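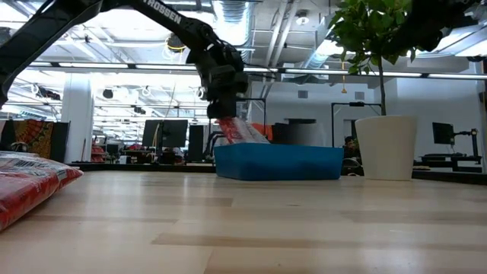 One reviewer of an earlier draft objected that tidying up is a solved problem, that any arm able to close on an object and open over a box can do it, and that what remains is a matter of price. We disagree, and the rest of this section sets out why.

Figure 3. Bin task, snack packages. The gripper holds one package at the blue bin; a second lies on the tabletop.

4.2 Putting things away

The bin task looks like the easiest of the 5 chores in our set. A package lies on a table, a bin stands within reach, and the package has to end up in the bin. Published results on tasks of this kind are good, often very good, and we do not dispute the numbers. We dispute what they are taken to mean.

Snack packages are a poor match for the rigid blocks on which much of the earlier work rests. A bag has no fixed shape. Its glossy wrapper confuses depth readings, and once lifted it hangs at an angle that depends on where the fingers closed. In Figure 3 the lower end of the package is at the bin while the upper part is still in the grip. Whether such a state counts as a success depends on who wrote the scoring rule. Under the Plasura rule, contact with the bin is enough. Under the Hirik rule, the object must be released and must stay inside the rim. A single policy can move a long way up or down a results table on that choice alone, and few papers say which rule they used.

We collected 1285 attempts and scored each one both ways. In 216 of them the two rules disagreed. Most of these were cases where the bag was draped over the side of the bin, or was let go while part of it still lay on the table. A person doing the same job would push the bag down with a finger and think no more of it. None of our policies learned to do this, although the push appears in the demonstrations collected in May.

A second concern is the setting. Our table stands in an open office, under bright fluorescent lights, and we count this as an improvement over a curtained lab bench. It is still a kind setting. The bin is shallow and has low sides. A kitchen drawer or a stockroom shelf offers neither, and we moved to a deeper bin for only 107 further attempts, too few to support a firm claim. We report them separately in Section 5 and ask that they not be added to the main total.

Our reading is that the arm can move a bag toward a bin. Calling this a household skill is premature, and we would say the same of the shelf-stocking results reported for Fidard.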